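Search this site Go

Product notes: Esmont bench cell for desktop teardown and refit

Darko has been offering the Esmont cell to repair shops since June, and we were asked often enough what it does that we went to see one. The one we looked at is at the Nustlow refurbishing shop in Unville, where Ayuba Ackah runs the desktop line. Nustlow has it on a trial lease and has until the end of the term to buy it or send it back.

The cell is sold for one kind of job: taking parts out of desktop towers and putting parts back in. The basic package is a single arm with a two-finger gripper, a wrist camera, a fixed camera for the bench, and a printed fixture plate that bolts to the table. You supply the table. Nustlow uses slotted aluminum, and Darko recommends the same, as the plate can be moved along it without drilling anything.

Towers go on their side with the panel already off. A person does that part. The software then asks which model is on the bench and loads a routine for it. Routines exist for 9 chassis so far, most of them office machines. If yours isn't on the list, Darko will write one for $700, and you have to send them a chassis to keep. Ackah thinks that is fair for a shop that sees the same model by the pallet and too much for anyone else.

We spent a Sunday there while the shop was closed to walk-ins. The jobs on the list were drive caddies, memory, the processor socket and the power and data connectors inside the case.
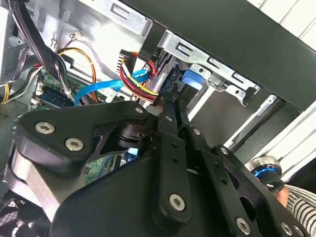
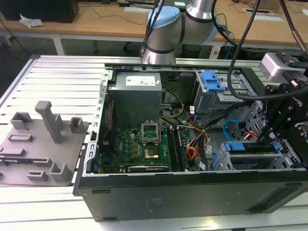
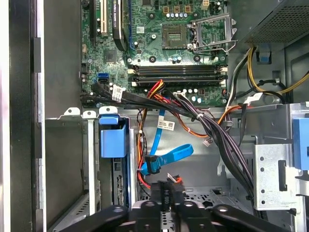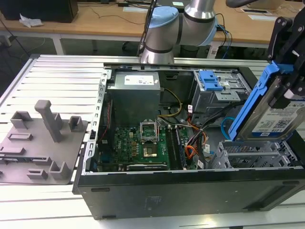
The Esmont gripper at work on desktop towers, Nustlow, Unville. Last picture: a hard drive in its blue caddy over the drive bay.

Drives are what the cell does best. The caddies are stiff plastic, the bay is easy for the camera to find, and the arm approaches from above at a slight tilt. Ackah says he stopped watching this step after the second week. If a caddy catches on the way in, the arm backs off and tries again, up to 2 times, and then stops and waits for a person.

Cables are slower. A power connector has a shape the gripper can hold on to, but the wires behind it pull in whatever direction they were last bent. SATA cables give more trouble. The routine expects them within a certain area of the case, and if one has slipped down under a bundle the arm won't go digging for it. Someone has to lift it clear by hand. Nustlow keeps a person at the bench for all cable work, and we would plan on that if you are figuring labor savings.

Processors can be done, but Ackah has that step turned off for paid jobs. He doesn't want to explain bent pins to a customer. Darko says a finer fingertip set for socket work is coming and would not give us a price.

Mohammed-Awal Lamptey handles setup and support for Darko. He told us to allow a full day for calibration, and most of that goes to the two cameras. Moving the fixture plate means doing the bench camera over again, so pick your spot and leave it. Phone support is included in the lease. Replacement finger pads are $159 a set, and Nustlow is on its second set. The edges of the drive cages are hard on them.

The manual could use work. The section on adding a fixture assumes you have your own 3D printer and doesn't say which material to use. Lamptey will send the file with settings if you ask.

Leases are by the quarter. Shops that want to see the cell running before they sign can arrange a visit through Darko, and Nustlow has agreed to host a few more. Bring your own tower if it's one of the supported models.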